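Arbeitszeitrecht und Personaleinsatz

# Dotix Zeitnachweis – Erfassungssystem für Arbeitszeiten und Ruhepausen

Der Dotix Zeitnachweis der Panicker GmbH dient der Dokumentation von Beginn, Ende und Dauer der täglichen Arbeitszeit. Das System richtet sich an Betriebe mit Schichtarbeit, wechselnden Einsatzorten oder einem hohen Anteil an Teilzeitkräften. Pausen und Überstunden werden je Beschäftigungsverhältnis getrennt ausgewiesen.

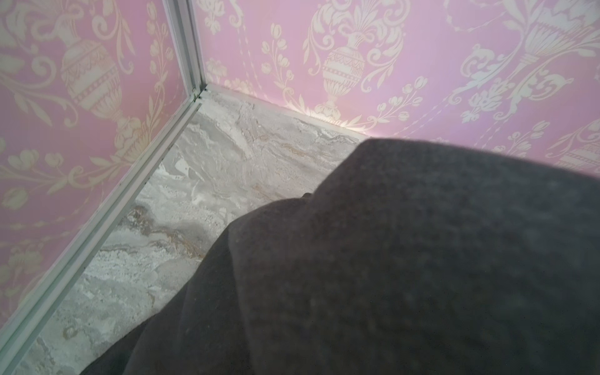
*Grau-weiß marmorierte Bodenfläche, im Vordergrund dunkelgrauer Textilbezug*

## Leistungsumfang

Das Grundpaket umfasst 2 Wandterminals, die Verwaltungssoftware und eine Lizenz für einen Standort. Buchungen sind per Ausweiskarte oder über die Eingabemaske am Arbeitsplatz möglich. Unterschreitet eine Ruhezeit den hinterlegten Mindestwert, erhält die zuständige Personalstelle eine Meldung. Nachträgliche Korrekturen bleiben mit dem ursprünglichen Eintrag im Protokoll erhalten.

| Artikel | Bestellnummer | Preis netto |
|---|---|---|
| Grundpaket | DX-2059 | 1.275 € |
| Zusatzterminal | DX-2061 | 694 € |
| Auswertungsmodul Gondora | DX-2074 | auf Anfrage |

Das Modul Gondora erstellt Monatsübersichten für die Lohnabrechnung und für die Arbeitnehmervertretung. Die Zugriffsrechte werden für beide Empfängerkreise gesondert vergeben.
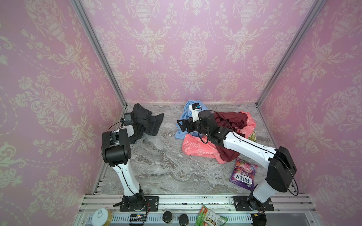 Vor der Inbetriebnahme ist zu prüfen, ob Mitbestimmungsrechte des Betriebsrats berührt sind. Ein Muster für eine Betriebsvereinbarung liegt dem Grundpaket bei; es ersetzt keine rechtliche Beratung im Einzelfall. Die Einstufung freier Mitarbeiter nimmt das System nicht vor.

## Lieferung und Wartung

Die Auslieferung erfolgt ab Lager Clelbridge. Wartungsverträge werden jeweils zum Juni verlängert, sofern keine schriftliche Kündigung vorliegt. Aktualisierungen der Software werden freitags ab 18 Uhr eingespielt; während dieser Zeit speichern die Terminals sämtliche Buchungen lokal.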